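Home | Products | Developers | Newsroom | Contact

Filed under: Company News, Software Releases

Kenis Releases Marino 2, Planning Software for Two-Arm Workcells

ZARNBRIDGE, 3/11/22 -- Kenis, a developer of control software for robot arms, today released Marino 2, a new version of its motion planner for workcells in which two arms share one table. The update is available now to all customers with a current license.

Marino 2 plans both arms together. The earlier version planned one arm first and treated it as a moving obstacle for the other, which often left the second arm waiting. The new planner works out both paths in a single pass and checks them again every 30 milliseconds while the arms are moving.

"Most of the complaints we got were about waiting," said Dalia Ouazzani, head of planning software at Kenis. "One arm would finish its move and the other would only then start. Customers wanted both arms busy, and they wanted to stop writing their own rules to keep them apart."

The release also changes how the software handles thin objects with raised edges, such as plates, trays and lids. Users can now mark a rim as a grasp region, and the planner will choose an approach angle that keeps the gripper fingers clear of the table. Contents resting on a plate can be assigned a tilt limit, which the planner applies to the whole move.

Kenis tested the release over 3510 runs of a table sorting task with plates and small foam letters. Failed plans are saved with the joint positions and the object poses, and can be replayed one step at a time in the Marino viewer.

Lalladetti, a maker of packing equipment, has used a preview build since August. "We took out some 200 lines of our own code when we switched," said Haris Marwat, controls engineer at Lalladetti. "The replay tool is what my team uses most. We still tune the grasp settings by hand for shiny parts."

Marino 2 runs on Linux and reads existing Marino project files. Cell layouts made in the first version need to be opened and saved once before use. Support for the first version will continue for bug fixes only.

Sorting task, both arms over the table, with the right gripper on the rim of a green plate:
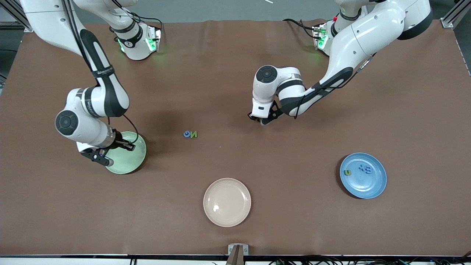

About Kenis

Kenis makes planning and control software for robot arms used in packing, assembly and lab work. The company is based in Zarnbridge.

Shares: 150 | Comments: 0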